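Macht Zucker wirklich zappelig?

Auf jedem Kindergeburtstag sagt es irgendwann jemand: »Kein Wunder, dass die so toben, bei dem vielen Kuchen!« Die meisten Erwachsenen nicken dann. Aber woher wissen sie das eigentlich? Hat es einer von ihnen nachgeprüft?

Man kann ja erst mal hinschauen, was auf so einem Geburtstag alles los ist. Es gibt Kuchen, ja. Es gibt aber auch Musik, Geschenke, Topfschlagen und einen Haufen Freunde in einem Wohnzimmer, das für so viele Füße nie gebaut wurde. Wer da still in der Ecke sitzt, hat vermutlich Bauchweh. Woran liegt es also, dass alle herumrennen? Am Zucker oder am Fest? Vom bloßen Zuschauen bekommt man das nicht heraus, weil beides gleichzeitig da ist.

Forscherinnen und Forscher haben sich deshalb einen Trick ausgedacht. Sie geben einer Gruppe von Kindern ein Getränk mit Zucker und einer anderen Gruppe eines, das genauso süß schmeckt, aber keinen Zucker enthält. Die Kinder wissen nicht, was sie bekommen haben. Die Eltern wissen es auch nicht. Und sogar die Leute, die hinterher aufschreiben, wer wie viel zappelt, haben keine Ahnung. So einen Versuch nennt man doppelblind. Das klingt komisch, heißt aber bloß, dass keiner schummeln kann, auch nicht aus Versehen.

Solche Versuche gibt es schon seit vielen Jahren. Vergleicht man die Gruppen, findet man in der Regel keinen Unterschied. Die Zuckerkinder zappeln so viel oder so wenig wie die anderen. 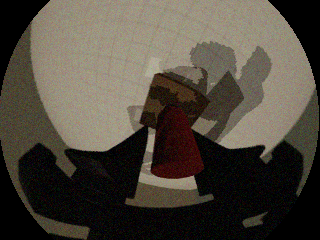

Adjoa Ackah findet das nicht überzeugend: Bei ihren beiden Söhnen sehe sie es doch jedes Mal, schreibt sie, nach der Limo gehe es los, da könne ihr ein Versuch erzählen, was er wolle.

Das ist ein ernst gemeinter Einwand, und viele Eltern würden ihn unterschreiben. Trotzdem sollte man bei »Ich sehe es doch« vorsichtig werden. Auch das wurde nämlich untersucht. Man hat Müttern gesagt, ihr Kind habe gerade viel Zucker bekommen, obwohl das gar nicht stimmte. Diese Mütter fanden ihr Kind danach zappeliger als Mütter, denen man die Wahrheit gesagt hatte. Wer mit Gezappel rechnet, der bemerkt jedes Wackeln mit dem Fuß. Das geht übrigens allen Menschen so, auch Kindern. Wenn du fest glaubst, dass dein Glückspulli beim Fußball hilft, merkst du dir die Tore und vergisst die Spiele, in denen du ihn anhattest und keinen Ball getroffen hast.

Heißt das jetzt, Zucker ist gesund und du darfst so viel davon essen, wie du willst? Schön wär's. Für die Zähne ist er schlecht, daran gibt es wenig zu rütteln. Und wer sich mit Gummibärchen vollstopft, hat später keinen Hunger auf richtiges Essen.

Außerdem wurde in den Versuchen nicht jedes Kind der Welt getestet. Es könnte sein, dass es ein paar gibt, bei denen es anders ist. Bewiesen ist das aber nicht, und wer es behauptet, sollte sagen können, woher er es weiß. Diese Frage darfst du ruhig stellen, auch deiner Oma. Am besten freundlich, und am besten, nachdem sie dir das Kuchenstück gegeben hat.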